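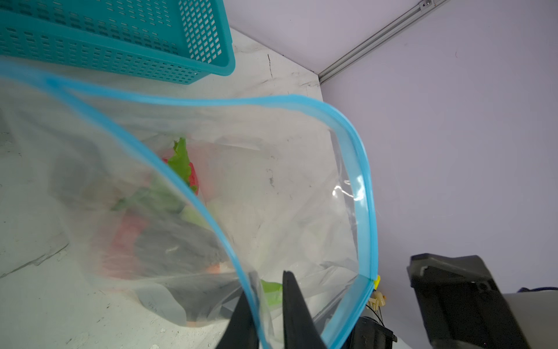 Demetrio Segura thinks I've lost my mind. A machine that puts groceries in a zipper bag, he wrote under my last post, is the answer to a question no cook ever asked, and for that money he could bag every carrot in Mosbridge himself and still have enough left for a decent stove.

I like Demetrio's comments and I usually come around to them in the end, but I've been living with the thought of this one for a few weeks now and I want to argue back a little. The service he's grumbling about is Gristora's bagging plan. You get a pair of small arms, a table to bolt them to, and a subscription that keeps adding new jobs to the list of things they know how to do. The price is $2,712 for the hardware, then $19 a month. There's a cheaper setup with one arm for $872, and I'll get to why I think you should stay away from it.

First, who is this even for? I don't believe it's for kitchens, whatever the brochure says. My sister-in-law read the brochure over my shoulder and asked if it does dishes. It doesn't do dishes! It moves things out of a basket and into a bag, and a handful of other chores of that size, and if you buy it hoping for a butler you'll be writing angry emails by September. The people I'd sell it to are the ones who already pack small stuff all day. Think of a farm stand with mixed bags, or a toy library (there's one near me that lends out play food sets, and you would not believe how much of that lady's life goes into putting pretend fruit back into bags).

And a zipper bag is hard, that's the part Demetrio skips. Boxes are easy. A box stands there with its mouth open like a baby bird. A bag flops. The film folds over on itself, it's shiny, it's see-through, so the poor camera has to work out where the plastic stops and the table starts, and the opening is a different shape every single time you touch it. I've stood at a supermarket produce roll rubbing my fingers together for a full minute trying to get one of those things open, and I have had thumbs my whole life.

Which brings me to the one-arm version. Try it yourself tonight. Put one hand in your pocket and get a tomato into a freezer bag. You'll end up pinning the bag with your elbow or your chin, and the machine has neither. With two arms you can have one fetching while the other minds the plastic, and that's how you'd do it, too.
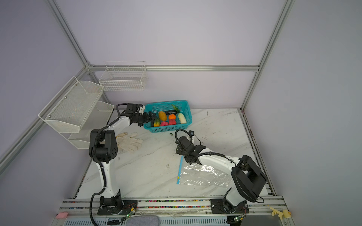 So if the $872 price is what got your attention, save up or skip it. Inês Frade made the same point on the Plulport owners' board, much more politely than me, and got a long thread of people insisting their single arm was fine as long as they held the bag. Well, sure. At that point you're the second arm and you're paying a monthly fee for the privilege.

Now the stuff I don't like. The subscription bugs me. I can live with paying for new skills, but I want the old ones to keep working if I cancel, and the terms are mushy on that. I wrote to Gristora twice and got a very friendly answer to some other question both times. Berchtold, who make the other setup people keep asking me about, charge more up front and then leave you alone, and I have a soft spot for any company that leaves me alone.

I also think the marketing does the thing a disservice. It's all speed, speed, speed. I don't care how fast it is! If it's working through a basket while I'm on the phone with a supplier, it can take all morning. What I care about is how often I have to get up and help, and that's the number I'd want printed on the front page. Rakiya Nnaji asked for it in the comments on their launch post and so far they haven't put it up. Three other people asked after her. Come on, Gristora.

Then there's the space. You need a proper table for this, something you won't want back for folding laundry, and you need to reach all sides of it when something rolls off. In my apartment that would mean giving up the desk I'm typing on.

Would I buy it? For myself, no, I pack one lunch a day and I eat it standing up. For the toy library lady I'd chip in tomorrow, provided somebody gets that cancellation question answered in writing first. And Demetrio, if you really want to bag every carrot in Mosbridge, I'll come and hold the bags.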